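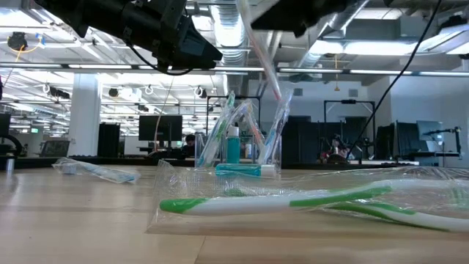
Zinash Berhe wrote on the course board that a job a child learns in an afternoon should not count as a research problem, and asked why we give it a full week. A fair question, and part of the answer is clear plastic.

Week 5: Packaged goods and small chores

Depth sensors handle clear film badly. Light passes through it or bounces off the wrinkles, so the measured surface has holes in it. A wrapped toothbrush also moves inside its wrapper. The gripper may close on film and miss the handle.

Standing items in a cup adds contact between neighbors. Pull one and the others shift.

Where things stand:
- Picking single rigid items from a table: usually works.
- Picking wrapped items: works with retries.
- Tidying a whole bathroom shelf unattended: not yet.

The Trosus log (course folder) has 1189 grasp attempts. Use the first 600 only. Mark each failure as film, slip or collision.

Hand in one page before lab. Adanech Araya grades this set.

Related items
Week 4: Suction or fingers?
Week 6: Folding towels
Reading list for November
Trosus log format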